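GRINDOSVILLE, 2 September 2023

**Padura puts its fluffy towel on sale, folds small, sits on a desk**

For immediate release. Please run as is or cut to fit.

Padura, the Grindosville home textiles shop, today starts selling the Hirkau towel. Thick pile, soft edges, made to be folded down and kept within reach. Desk, shelf, end of the bed. Wherever.

Why a desk towel? Customers kept asking. People working from home want one near them, for damp hair, cold knees, a spilled coffee. Bath towels too big, hand towels too thin. The Hirkau sits between the two.

First run is 3894 towels. Of those 1689 are already spoken for by the Hennessy stores, who get theirs first. Rest goes on the shop floor and online from today. Second run planned for Febuary, colors to be confirmed.

Folding, as we've had a lot of mail on this:

- lay it flat, long side toward you
- fold in half lengthwise, then again
- press along the top with both hands, don't pull the edges
- leave it long and low, it keeps its shape better than a square

Wash before first use. Warm water, no softener, softener flattens the pile. Tumble low or hang. Some fluff in the first 2 washes is normal, clean the filter.

On the desk and under it:

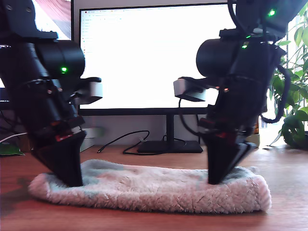
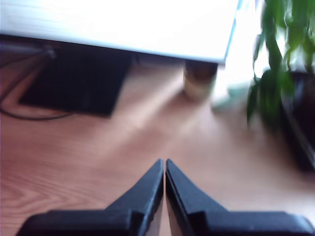
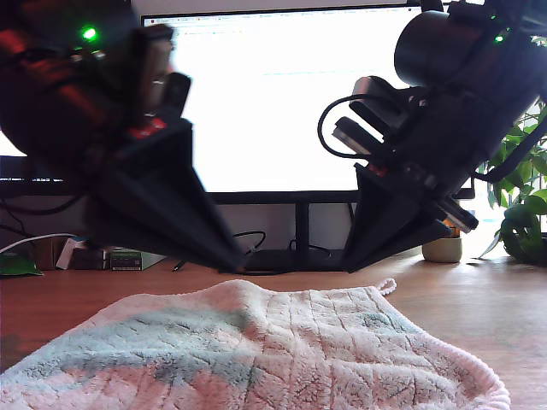 Price is the same in the shop and online. Gift wrap in the shop only. Orders over 200 towels (hotels, gyms, offices) go thru the trade desk, please don't send these to the shop inbox, they get lost.

Returns: unwashed, label on, bring the receipt. Hennessy purchases go back to Hennessy, we can't refund those at our counter.

Press samples on request, limited number, one per outlet. Tell us where to send it and when you need it by. Care leaflet comes in the same parcel.

Contact: Padura press desk, Grindosville. Mornings are best.

*Correction to the notice sent earlier: the Hirkau is sold singly, not in pairs.*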